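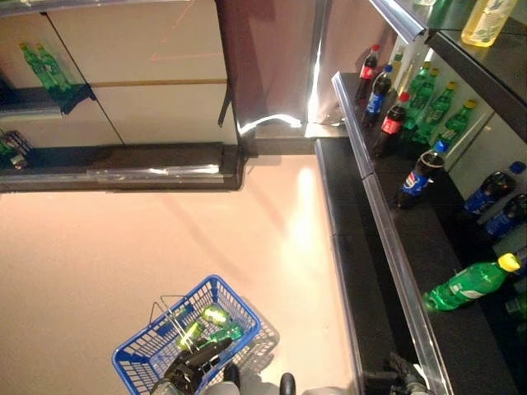
Print | E-mail
15 November 2023

1/ I grew up in Likamwood and have voted in every county election I was old enough for, and I never thought I'd see both parties here agree that the tax on groceries has to go. Pull up a chair, friends, this one is going to take me a few posts.

2/ When I was younger you could not touch the grocery tax. Candidates from both sides would come through the Orcombe fairgrounds every September, shake hands, eat the pie (very good pie), and promise to protect it. It paid for roads. It paid for the schools out in Griven. Calling for repeal got you labeled a dreamer, or worse, somebody from the city.

3/ And the people saying so weren't wrong about the money! Small towns don't have much else to tax. Griven has one gas station and a feed store. If you take away what folks pay on milk and bread, you had better have an answer for the road crew, and for years no one who wanted repeal had one.
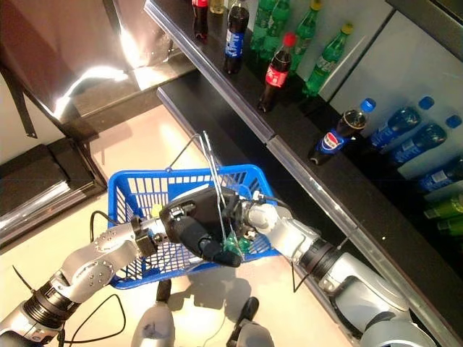
A blue basket by the soft drinks.

4/ So what changed? Partly it was just the size of the receipt. A tax you hardly notice on a small bill becomes a tax you talk about at church when the bill gets big. I knocked on doors last time around, and I'd have my little speech ready on the bridge bonds, and people would let me get through it — bless them — and then ask me about groceries.

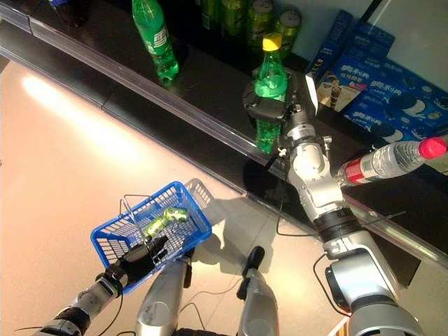
5/ Partly it was the state line. Orcombe sits right up against it, and the other side dropped its tax on food. You can imagine what happened to the parking lots. Store owners who had stayed out of politics their whole lives started showing up at county meetings, and those are folks both parties listen to.

6/ And partly the coalition came apart, which I find the most interesting. The old deal was farm towns plus the school people plus anybody who hated property taxes. Then the Pärn Plan came along and offered towns a fixed share of state revenue in place of what they'd lose. I read all of it at my kitchen table, twice, with a highlighter.

7/ It isn't perfect. The share is only locked in for 6 years, and a new legislature could cut it the minute times get hard. I'd like to see that written a lot tighter, and so would the mayors I've talked to.
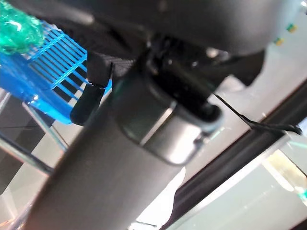 But even the mayors who complain about it have stopped saying repeal is impossible, and if you'd been to these meetings over the years you'd know what a big thing that is. I sat through one where the repeal side had 8 people in folding chairs. The last one had 100, and they'd run out of coffee before the minutes were read.

8/ Anyway, if you live in the county, please go read the plan before you pick a side, and call your representative whichever way you land. The Likamwood library keeps a copy at the front desk. I'll try to answer replies tonight after supper, though I type slowly and I do go on, as you've noticed by now.

20 shares | 6 comments
Print | E-mail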